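## 4. What the size label does and doesn't tell us 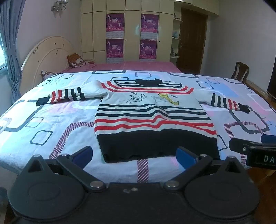

**Figure 2.** A striped knitted sweater laid flat, face-up, with the sleeves out to the sides. The lower edge of the hem is slightly wavy.

Most advice to second-hand sellers rests on one claim: that a garment measured flat can be bought with more confidence than a garment described only by its label. The claim is repeated in seller guides, in the help pages of resale sites and in a fair bit of the academic writing on returns. We went looking for the evidence and found less than we expected. Much of it traces back to a single trade survey in which sellers were asked whether they thought measuring helped. They did. That tells us what sellers think.

Our own listings come from Firia, a resale site for knitwear and children's clothing, and cover one trading year ending in December. After removing duplicates and listings with no recorded sale, we were left with 2,114 garments. Of these, 700 carried at least one flat measurement supplied by the seller, nearly always the chest, taken from armpit to armpit. The rest gave a label size and nothing else. A garment counted as returned for fit if the buyer chose "too small", "too large" or "not as expected (shape)" from the site's menu. The third option is a poor one. It covers a stretched collar as well as a sleeve that is simply longer than the buyer hoped, and we can't pull the two apart.

### 4.1 Measuring a knit

Knitwear is an awkward test for any measuring rule, and the difficulty starts before the tape comes out. A woven shirt laid on a table has more or less one width. A jumper has several, depending on how it was put down, how it was stored and how hard the person smoothing it presses. Stripes make this easier to see than plain colour does. On the garment in Figure 2 the rows across the lower half bow slightly where the fabric is uneven, and a chest or hem width read off a knit in that state depends on which row the tape follows.

The surface matters as well. Sellers' guides tend to say "lay flat" and leave it there, though a duvet gives under the hand and a kitchen bench doesn't. Negash and Odera's unpublished field notes, which they kindly let us read, record the same cardigan measured by the same person on a bed and on a floor, with different results. They treat the gap as noise. We are less sure. If most sellers use a bed and most buyers check against something hard, the error runs in one direction, and averaging over more listings won't remove it.

To get a sense of the problem we asked two coders, Yuk-lan Man and Yuk-lan Poon, to measure the same 243 garments separately, without seeing each other's figures. They agreed closely on body length and on sleeve length from shoulder seam to cuff. They agreed much less on chest and hem width, and least of all on garments with a deep ribbed hem. Ribbing pulls in by design, and whether to ease it out before measuring is a question the guides don't raise. Man eased it. Poon left it alone. Both choices are defensible, and a buyer reading the number has no way to know which was made.

### 4.2 Returns

Measured garments did come back for fit less often than unmeasured ones. We would caution against making much of this. Sellers who measure also write longer descriptions, answer messages sooner and price a little lower, and each of those might be expected to cut returns without any help from a tape. Once we compared measured and unmeasured listings from the same seller, the difference shrank a good deal, and for adult knitwear we could no longer tell it from chance. For children's sizes some of it remained. We don't have a firm explanation. Parents may be comparing against a garment already in the drawer, as the guides tell them to, while adults buying for themselves go by the size they believe they are.

Ho-yin Liu has suggested, in comments on an earlier draft, that our coders' disagreement is beside the point, because a rough number beats no number. It may do. But a rough number printed to the half centimetre doesn't look rough, and buyers in our message logs argued over differences of up to 2 centimetres as though the garment itself had been misdescribed. A label that says "medium" at least makes no promise of precision.

### 4.3 Brand as a stand-in for size

The other common suggestion is that regular buyers learn how a maker's sizes run and so can do without measurements. We checked this for the three labels that turned up most often in the sample: Gikton, Jedel and Chou. Gikton was fairly steady from one year to the next. Jedel was not, and its cardigans and pullovers marked with the same size differed enough that knowing the brand told a buyer very little. Chou fell somewhere between, though we had few of its larger sizes and wouldn't lean on the result.

Age is mixed up in all of this. A label records the size of a garment when it was made, and years of washing and hanging come after. Listings rarely give a year of purchase, and where they do we had no means of checking it. The site data were drawn on 28/02/2021, and later edits by sellers are not reflected in the tables that follow.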